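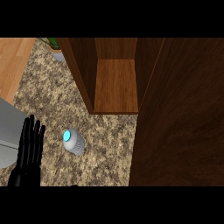 The Second Life of the Living Room Rug

October 2018

Most people in Stillbridge buy a rug the way they buy a mattress, in a hurry and with a number in mind. They measure the room, pick a color that won't show dirt, and carry it home in the back of a borrowed truck. Ten years later it goes out to the curb.

The Thorlacius rug works, on the river side of town, would like a piece of that curb pile. The shop has washed and mended floor coverings for three generations. It used to take in mostly wool pieces from the older houses on the hill. Now more than half of what comes through the door was made by machine and sold in a big store, and the owners want it cleaned anyway.

The process is slow. A rug is first laid face down on a wire grid and beaten from the back, which drives out grit that a vacuum never reaches. Sand does more harm than spilled coffee. It sinks to the base of the pile and cuts the fibers every time someone crosses the room. After the beating comes a cold wash, a rinse and a long rest on a slatted rack. In May, with the big doors open, a medium rug dries in three days. In winter it can take 8 or 9, even with the fans running.

A standard wash costs $78. Mending is priced by the hour, and a worn corner is the most common job. Fringe is next. The shop will talk a customer out of a new fringe if the rug is headed for a room with a dog in it.

Last year the works took in 1,029 rugs, the most it has ever logged. Part of that came from Cloltstead, where the only other washing floor in the county closed and its customers had to drive. Part came from renters. A rug is one of the few things a tenant can do to a floor, and people who move often get attached to the one they have.

Flecked and mottled patterns make up a good share of the pile. They hide crumbs well, and they also hide moths. The mender's advice for any wool rug is to lift the edges twice a year and look at the strip under the heavy furniture, where air and light don't get in. A bookcase or a low cabinet can shelter a nest for years. By the time a bare patch shows out in the open, the part in the dark is usually gone.

Other advice from the counter is simple. Turn the rug end for end every spring. Use a felt pad cut an inch short on each side. Blot spills with a plain white towel and skip the spray cans, which leave a film that pulls in more dirt.

Some rugs can't be saved. Glued backings dry out and crumble, and no wash will fix that. The shop cuts the sound parts into mats and sells them at the Plandport market, bound in cotton tape. The small ones go first, mostly to people with a back door and a muddy yard.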